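Open day at Plesby, a thread for everyone who asked me how it went (and my aunt, who asked twice)

1/ So I finally got to the Plesby robotics open day, June 2, 2022, after missing the December one with a miserable cold. They'd planned for 400 visitors and 378 of us signed in, and I think I chatted with half of them in the coffee line.

2/ The first stop was grippers down near the carpet, with black fingers just over a crinkly, see-through orange thing that glows like a lampshade. I stayed far too long – I love this stuff!
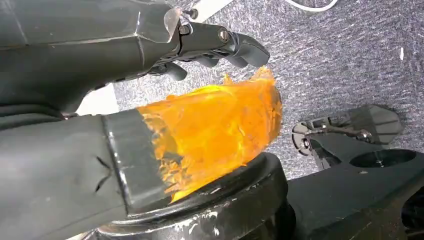
3/ Aníbal Abreu from Kulach showed us around, and he was so patient with the kids. One of them asked if robots get bored and he gave her a proper, thoughtful answer, bless him.

4/ Then came the hand with real knuckles, holding a hotel key card upside down, thumb pressed on a pretty autumn forest.

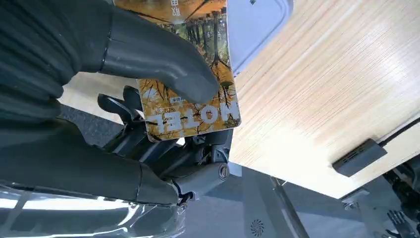 I asked Aníbal how long it takes to learn a new grip, and he said he'd spent 87 minutes on one that very morning – which made me feel better about my parallel parking.

5/ Tickets for the next one are free but there are only 60 spots on the evening tour, so sign up early. I'm bringing my aunt.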